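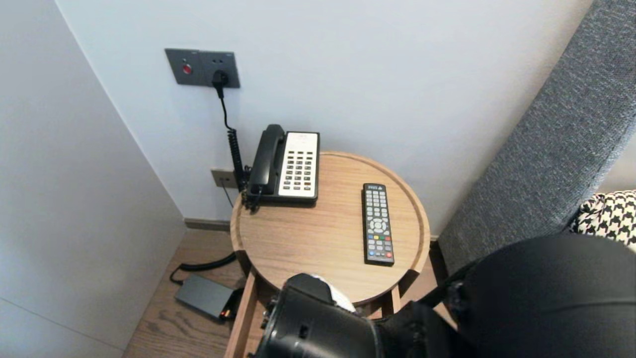
Corded desk telephone and remote control on a round wooden side table.

Can I keep my landline number when the building changes its telephone service?

Posted by Ludmila Trnka in Housing and Utilities

I am writing on behalf of my household and with the agreement of my mother, in whose name the telephone account is held. We live in the Berkard building in Brendov, which has 236 apartments. In May the management company delivered a notice stating that the existing copper telephone lines will be withdrawn and that residents who wish to keep a landline must move to a service carried over the new fiber connection. The notice names two companies that are able to serve the building, Umo and Nair. Our present service is with Umo.

My mother has had the same number for many years. It is on file with her doctor, her pharmacy, her bank and a large number of relatives, several of whom do not write letters or use e-mail. She does not own a cell phone and does not wish to have one. I would therefore be grateful for guidance on the following matters.

First, may the number be kept if we change to Nair, whose monthly charge is lower? Second, should we cancel the Umo account before the change or after it? Third, will an ordinary corded telephone continue to work? The notice says only that "compatible equipment" is required. Finally, the notice gives residents 8 weeks to reply, and I would like to know what happens if no reply is sent in that time.

I telephoned Umo and was given two different answers by two different members of staff.

Libor Malý
Member, Housing and Utilities section

The number may normally be transferred, provided that the account is active at the time of the request and that the new company serves the same local area. Please do not cancel the Umo account first. Once an account is closed, the number may be released, and recovering it can be difficult or impossible. The correct order is to apply to the new company, state in the application that the existing number is to be transferred, and allow the new company to make the request to the old one. When the transfer is complete, confirm in writing with the old company that the account has been closed and that no further charges will be made.

The application must be made in the name of the account holder exactly as it is printed on the bill. My own application was returned because the first name had been shortened. If you are to act for your mother, a signed letter of authority should be attached. A recent bill should be attached as well.

With regard to the telephone itself, most corded models can be plugged into the voice socket of the fiber terminal. Very old rotary models may receive calls but fail to dial out. Before signing, ask the company to confirm the following in writing:

The date and time at which the number will move, and whether there will be a period without service.
Whether the terminal has a backup battery, and who replaces it.
Whether calls to emergency services will show the apartment number as well as the street address.
Whether there is an installation fee.

The second item deserves particular attention. The copper line supplied its own power to a basic telephone and would often go on working when the electricity failed. The fiber terminal draws its power from a wall outlet in the apartment. The battery offered in my building was rated for 6 hours — adequate for an ordinary outage, but your mother should be told of the change.

I cannot advise on the final point. The consequences of not replying depend on the terms of the notice, and the management company should be asked to state them.

brendov_676
New member

We changed to Nair in the spring and the number moved over without trouble. The technician arrived at 8 in the morning and the line was working before lunch. Our old phone works the same as before. The voicemail did not carry over, so write down any messages you want to keep.

One more thing, if you have an alarm or a medical call button connected to the phone line, call that company too. Ours had to be tested again.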